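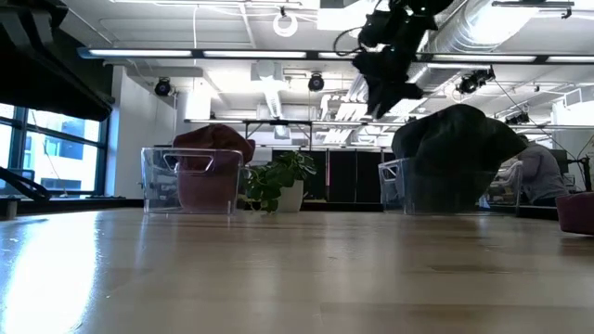

Sorting clothes into clear bins – should they be folded or just dropped in?

Posted in Laundry and Storage by Helju Jaunzems, 1/30/19

I am trying to set up a simple sorting system on a long wooden table and I would like some advice before I buy more bins. Right now I have two clear plastic ones with handle holes cut in the short ends. The maroon things go in one and the dark green things go in the other. There is a potted plant between them that I would like to keep on the table if possible.

The problem is that everything ends up in a heap. The maroon cloth comes up over the rim and hangs on the back wall of the bin, and the dark green is worse. It is heavy stuff and it piles up well over the top. I can't put a lid on either one, and I can't stack them.

I have three questions really. Is it worth folding things at the sorting stage, or is that a waste of time when they get folded again later? Would a deeper bin fix it? And does anyone know if the handle holes snag fabric over time? One of my older bins (a Vikura, bought years ago) had a rough edge on the cutout and it pulled threads out of a sweater.

The table gets a lot of daylight at one end. I don't know if that matters for dark colors, but I would rather ask.

Edit: the shelf they are supposed to go on has 15 inches of clearance, so anything taller than that is out.

Rirnach_home
Member, 6 years

I would not fold at the sorting stage, but I would not drop things in either. Lay each piece flat on the table, fold it in half once, and roll it loosely from the short end. Stand the rolls on end in the bin. It takes a few seconds per piece and heavy fabric loses a lot of height this way. What makes the heap so tall is mostly air trapped in the creases.

For something big like a blanket or a thick throw, do this:

Fold it lengthwise until it is a little narrower than the bin.
Press down along the length with your forearm to push the air out.
Roll it up and put it in with the loose end underneath.
Push it to the back wall so you can see what space is left.

If it still comes up past the rim after that, then the bin is too small for that piece and it needs its own. I would not go deeper. Deep bins get filled to the top and then you have to dig for whatever is at the bottom. A longer bin with the same height is easier to live with, and you have the table for it.

On the handle holes, run a fingertip around the inside of the cutout. If you can feel a ridge, go over it with fine sandpaper, 1000 grit or close to it, and wipe the dust out before you put anything back. Keep knits away from that end in any case. I have some Bernia bins that came smooth and some that didn't, in the same order, so check every one.

Move the plant to the end of the table or onto a saucer. When you water it, some will run out of the pot sooner or later and get under the bins.

siddiqui_m

Just get bigger bins. Mine are up to 19 inches deep and I throw everything in. Never had a problem.

Tallow Street
Member

The answer above won't work for her, the shelf is 15 inches.

I agree with the rolling. On the sunlight question, yes, it can matter. Dark green and maroon will both fade if they sit in direct sun for long enough, and a clear bin doesn't do much to stop it. You usually get a pale stripe along whatever fold was facing the window. A day or two while you sort is fine. For storage I would use the end of the table away from the window, or put an old pillowcase over the top and tuck it down the sunny side.

Also make sure things are completely dry before they get packed down. Heavy cloth can feel dry on the outside and still be damp in the middle. If you roll it tight like that you get a musty smell within a week. I leave thick things open over a chair overnight first.

Helju Jaunzems

Thank you. I rolled the dark green last night and it is now level with the rim, so I will hold off on new bins until the end of February and see how it goes. One handle hole did have a ridge on it. The plant is staying for now but I have put a saucer under it.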